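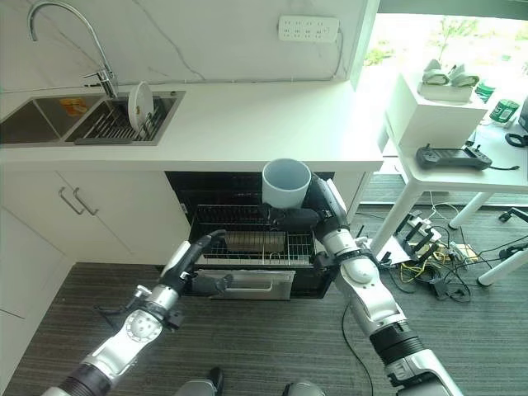 Zilia Pottery – Frequently Asked Questions

We make mugs, bowls, plates and the occasional teapot in Suite 307 of the old Cotham building. These are the questions we get most, in no particular order, though the dishwasher one arrives daily.

CARE AND CLEANING

Are your pots dishwasher safe?

Yes, everything glazed inside and out can go in the dishwasher. Put mugs on the upper rack, rim down, and leave a little room between them. Stoneware is tough, but two mugs knocking shoulders for a whole cycle will eventually chip each other, and then we get an email.

The unglazed planters should stay out. They soak up detergent and give it back to your basil.

What about the gold rims?

Hand wash only, soft sponge, no scouring powder. We print this on the box, on the card in the box, and on the sticker underneath the mug. We are considering the mug itself.

Can I microwave them?

Anything without metal on it, yes. If the handle gets much hotter than the soup, stop using that piece in the microwave and write to us. It probably has a hairline crack that is letting water into the clay.

Can I put a dish straight from the fridge into a hot oven?

You can do it once. Let it come up to room temperature, then put it in a cold oven and let the two warm up together. The same goes in reverse: a hot baking dish does not want to be set down in a wet sink.

There are gray lines inside my bowl. Did you sell me a used bowl?

No. Those are marks from your cutlery. Steel is softer than glaze, so the spoon loses a little of itself on the way past. A paste of baking soda and water usually takes them off. The satin white shows them worst, and is also the one everybody orders.

My mug leaves a ring on the table.

Check whether the foot is rough or damp. The bare clay underneath should be smooth enough to slide across your palm. If it isn't, we missed one, and you can bring it in. We'll go over it with the Dremel and a diamond bit while you wait. Please don't try this at home with your spouse's woodworking attachments. A reader of this page did, and now owns a very small saucer.

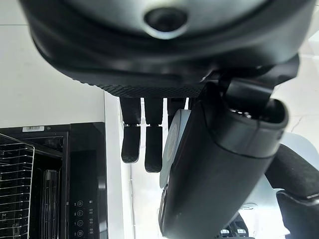
ORDERS AND SHIPPING

How long does an order take?

If it's on the shelf, it ships within the week. If it isn't, allow six weeks. Clay dries at the speed it likes, and a pot hurried into the kiln comes out as several smaller pots.

Why doesn't my mug match the one in the shop?

It was made on a different afternoon. Glaze moves around in the heat, and the pots near the kiln wall come out a bit darker than the ones in the middle. If you need six that look like close relatives, say so when you order and we'll pick them from the same firing. If you need six that are identical, there are excellent factories.

Can you match a mug I bought from you years ago?

Sometimes. Send a photo taken in daylight and a picture of the stamp on the bottom. The old speckled green can't be repeated, as our supplier stopped digging that clay. We miss it too, and would like to stop being asked.

What happens if it arrives broken?

Take a picture of the pieces and the packing before you throw anything out. We replace or refund, your choice. You don't need to send the bits back. We have bits.

Do you do wedding orders?

Yes, and our largest so far was 124 dessert plates, each with a guest's name on it. We learned a great deal about spelling. Orders for the summer should reach us by April with the final guest list, and we do mean final.

CLASSES

Do I need any experience?

None. Beginners often do better in the first hour than people who took a class in college and remember it going well.

What should I wear?

Clothes you have stopped hoping for. Short nails help on the wheel. Rings come off, and there is a dish for them by the door – please check it on your way out.

Will I take home what I make the same day?

No. It has to dry, go through a first firing at about 900 degrees Celsius, get glazed, and go through a second and hotter one. Pickup is usually a month later. We text you when it's ready. Pots not collected after three months join the Ajayi Shelf, named for the glaze bucket that used to stand there, and are sold cheaply to strangers.

My piece exploded. Was it me?

Probably a damp or very thick bottom. It happens to us as well, only with more swearing. If it took a neighbor's pot with it, we'll offer your neighbor a free session and won't say whose it was.

Can I bring my kids?

Ages eight and up in the family class, with an adult who stays in the room. The adult may also be asked to stop fixing the child's bowl.

VISITING

When are you open?

The shop opens at 2 p.m. most afternoons and closes when the street goes quiet, usually by six. Mornings are for making, and hands covered in slip are bad at doorknobs. If you need to come earlier, email first.

Where do I park?

Behind the building, in any space not marked for the dentist. The dentist checks.

Is there an elevator?

Yes, around the back by the loading door. It is slow and it groans, but it has been carrying crates of clay for years and you weigh less.

Do you sell seconds?

There's a basket of them by the register. Most have a glaze drip or a slight lean. They hold coffee just as well as the others, and we drink from them ourselves.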